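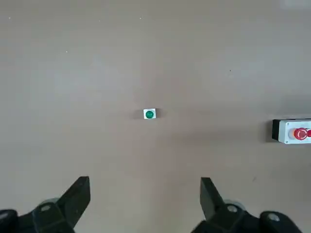 Green Button Game Night Comes to Drisamgate Hall

By Dulce Zavala

2024-12-15

I'll admit I went for the pie. My neighbor had been telling me for weeks about the new button quiz at Drisamgate Hall, and all I really heard was that there would be pie. But I came home full of both pie and opinions, so here's my report for those of you who stayed in where it was warm.

The star of the evening is a little white cube with a round green top, and it sits by itself on a big plain table with loads of bare space around it. That's on purpose! The rule is that nothing else goes near the cube, no cups, no pencils, no elbows. When the question has been read out, one person from each team goes for the green, and the first hand down gets to answer. If you miss and slap the table, your team sits out the next question (ask me how I know).

Over at the side of the same table there's a pale box with a black end and a big red mushroom button on top, the kind you'd see on a machine in a workshop. In the quiz, red means stop. Any team can call for it once in the evening if they think an answer was wrong or a question was unfair, and then everything halts while the quizmaster looks it up. I thought people would be shy about it. They were not. The first stop came on the second question, over how to spell Mississippi, and the room got very loud very quickly.

We had 11 teams, which is a lot for a hall built in 1940 with the coat hooks still at what I can only call child height. The Tovar street team came in matching sweaters and took it all very seriously. The folks from Pristbridge drove over in one van, won the music round without breaking a sweat and then fell apart completely on geography. My own team was put together at the door from whoever was standing there, and we named ourselves the Leftovers – we finished fourth, and I'd like that in print, please.

The questions were a nice mix. There was a round on birds, a round on old TV theme songs, and a round where you had to guess the weight of things in a paper sack (potatoes, a brick, somebody's boots). My favorite was the local round. I have lived here for most of my life and I did not know that the creek behind the school used to be called Adance Creek, or that there was once a ferry across the wide part. A man on the next team knew both, and his grandmother's maiden name for the ferryman's wife besides.

Entry was 5 dollars a head, and with the pie table on top the evening brought in 165 dollars toward new blackout curtains for the stage. The old ones have a tear you could drive a goat through. There's a way to go yet, so the quiz will carry on through the winter and spring, with a big final in June. The team with the most points over all the nights gets its name painted on a board by the kitchen hatch, plus first pick of the pies. I know which of those I want.

A few practical bits if you're thinking of coming. Teams can be up to six people, and you don't need to bring a full one, just turn up and they'll find you a seat. Doors open at half past six and the first question is at seven. Park behind the hall and leave the front for people who can't walk far. Kids are welcome and get their own round before the break, and judging by how fast some of those hands moved, I'm glad I don't have to play against them. Take your rings off before you play, too – that green button isn't big, and when two hands come down on it together somebody says ouch.

The pie, by the way, was apple, cherry and a sweet potato one with pecans that was gone before I got back in line for it. If the person who baked it is reading this, I would love the recipe, and I'll trade you my lemon bars for it. You can leave it for me at the hall. The date for the next quiz goes up on the door after the holidays, and the Leftovers are short one player who knows anything at all about birds.

Contact the newsletter desk | © 2024 Drisamgate Hall News | Back to top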